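The Long Goodbye of the Office Mug

Dirkbridge has 39 cafes by my count, and I have been handed a paper cup in nearly every one of them, including the two where I was sitting down at the time. I didn't ask for paper. I have never once looked at a perfectly good chair and thought, what this needs is a lid.

The sit-down cup has been in retreat for years. At Zamero, on the corner of Owen Street, the china went into a crate during a remodel and never came out. The manager told me customers like to feel they could leave at any moment. I suppose I do like that, in the same way I like knowing where the fire exit is, but I had hoped to enjoy the coffee first.

Offices are worse. My last one started with 18 mugs and a dishwasher. By October we had 10 mugs and a memo. The memo blamed theft. I would point instead to the windowsill by accounting, where several were being used to raise something green, possibly on purpose.

So it was with some suspicion that I went to Prirnimano, a coffee bar behind the old bus depot that refuses to sell anything to go. You order, you sit, you wait your turn for a cup. A man ahead of me asked for his to travel and was offered a stool. He took it with the expression of someone being audited, then stayed almost an hour.

My own coffee was fine. It was a little bitter, and it cost more than lunch. I drank all of it without walking anywhere, and my phone rang twice and I let it.

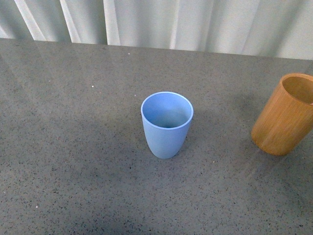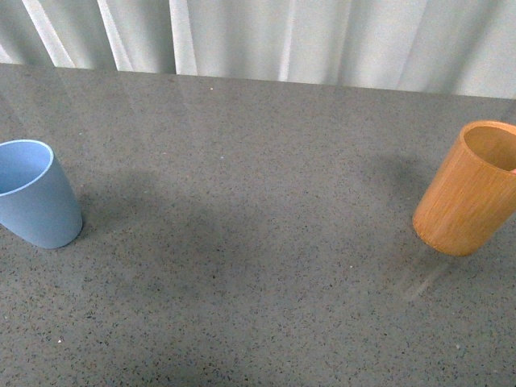
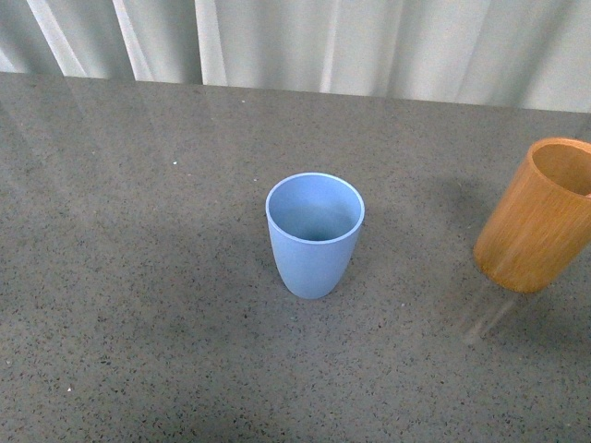
A gray speckled surface and a pale curtain.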